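The Ketchup Goes Where?

Every kitchen has one object with no address. In mine it is the ketchup. It has lived in the refrigerator door, in the cupboard over the stove and, for most of January, on top of the microwave, where it was joined by a colander and a stack of plates that had also lost their way.

I moved to Drevovard Street with 19 boxes, 524 square feet and one drawer that opens all the way. The previous tenant, a household by the name of Nowakowski according to the mail, left behind a shelf. I have been grateful for that shelf ever since.

The trouble with small kitchens is that the advice is written for large ones. Pakuseo, the storage shop down the hill, will sell you a set of matching bins for $141. They are handsome bins. They need a pantry to stand in, and the pantry is extra.

Everything out

So I did the cheap version and emptied the cupboards onto whatever flat surface would hold still. You learn a good deal about yourself this way. I own three can openers. I own a fondue fork, singular.

The rule I settled on was dull: things that get used together sit together. Plates near the bottles that get squeezed over them. Colander within reach of the sink. It took an afternoon and a second pot of coffee, and I argued with myself at length over the colander - oval, awkward, fits inside nothing.

A red ketchup bottle laid down on a round plate looks like a meal planned by someone very tired, and a pale green colander next to it doesn't help.
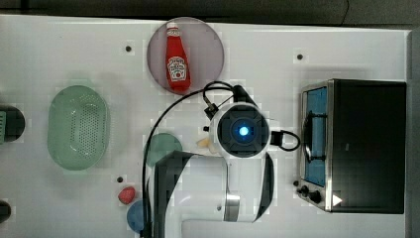
What stayed out

The ketchup now has the shelf. The Iltier catalog, all 600 pages of it, has gone under the short leg of the table, and the fondue fork is in the drawer with the can openers until I think of something to dip.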